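Whitewashing over old stain, and washing cotton curtains

Posted by Chelsea Bickerstaff, November

We moved into a rental in Pikville with one long wall of vertical boards, all stained a reddish brown. The landlord says I can paint. I want a thin, washed-out look where the grain and a little of the old color still come through. I also have plaid cotton curtains to hang in the same room, and I don't know if I should wash them before I hem them. 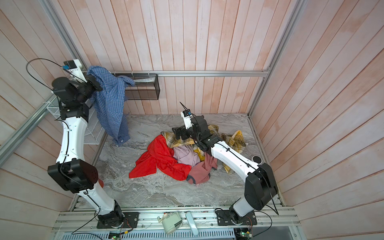
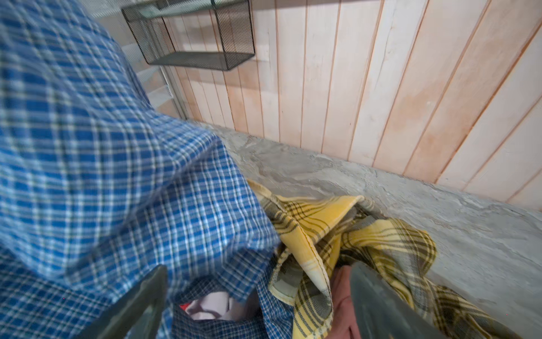
Pale pink and white planks in the first, blue plaid in the second.

namgil_a
Wash before you hem. Cotton shrinks. I hemmed a pair to 76 inches, washed them once and lost 2 inches. They hung above the baseboard for years after that.

plutolano
For the boards, sand lightly and thin plain white latex with water, half and half. Brush it on with the grain, wait a minute, wipe with a rag. Do one board at a time from top to bottom or you get lap marks.

Seo-ah Kwak
I don't agree with going straight to latex over a red stain. The red bleeds through and turns the white pink. Use a clear shellac sealer first.

plutolano
She said she wants some of the old color to come through.

Seo-ah Kwak
Through the gaps, sure. Bleed is different. It shows up as blotches a week later, and more coats of latex won't stop it. I did 18 boards in a hallway and had to redo all of them.

Chelsea Bickerstaff
I don't mind pink. I do mind blotches. Would the sealer keep the paint from soaking in?

Seo-ah Kwak
It will sit on top more, so you have less time to wipe. Thin it further and try it on a board behind the door.

yerin_oh
Agree on testing. On the curtains, I'd skip the dryer. Wash cold, line dry, iron while damp. Also match the plaid before you cut. Pin along one of the lines in the check and ignore the edge of the fabric, which is often off.

namgil_a
I would use the dryer the first time. If it is ever going in a dryer, get the shrinking over with.

yerin_oh
Mine never go in the dryer, so no.

Chelsea Bickerstaff
They will end up in the dryer at my house. I'll do it his way. I bought the shellac and will test a board Thursday evening.

plutolano
Open a window for the shellac. It smells for a day or so.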